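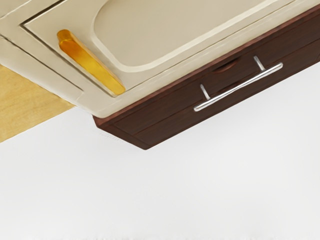

03/04/2022

Back at the Ladum office by seven. The overnight batch had finished, 2,678 tries at the drawer, and the summary was waiting in my inbox before I had my coat off. In December that same summary was my job. I would sit with the replays and mark each one by hand, good or bad, and I got through a couple hundred in a shift if the coffee held.

Now a script marks them and I only see the ones it can't decide on. Last night it left me 189. I had them done before lunch.

Most of my time went to handles. The drawer has a silver bar pull and the door above it has an amber one, and the script mixes up contact with one and contact with the other when the view is steep and from below. I wrote that up for Pawlak, who will want it in a different form than I wrote it in.
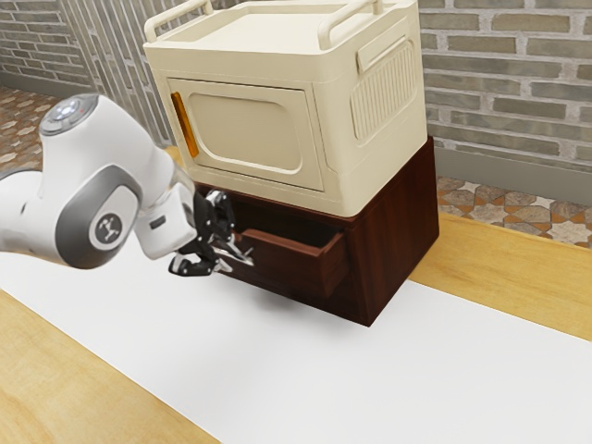
Mieczysław Wasilewska
Simulation reviewer, Ladum

Spent the afternoon on the drawer when it is partway open. With the fingers just in front of the panel I can't tell from a single still whether the arm is about to pull or about to push, and neither can the script. I have to go to the log for that. Asked if the log could sit next to the picture on my screen. Pawlak said he would look at it after the Funska release.

There were 6 of us reviewing last year. There are 2 now. The others moved to scene building, except one who left for Sistasley. I am told my hours are safe through the summer. I believe it, mostly. The work is quieter than it was. We used to argue over the odd ones across the desks and settle them that way, and now an odd one comes up with a number beside it and I click yes or no.

My eyes are better, I will say that. No headache since the changeover.

Need to ask about the training course for scene building. The form is due and I haven't filled in the second page. Left at four thirty, bought bread and batteries.

Filed under: Diary, Work, Automation

Recent entries
The new marking script, first week
Moving desks again
What I kept from the old spreadsheet
Bus, rain, drawer handles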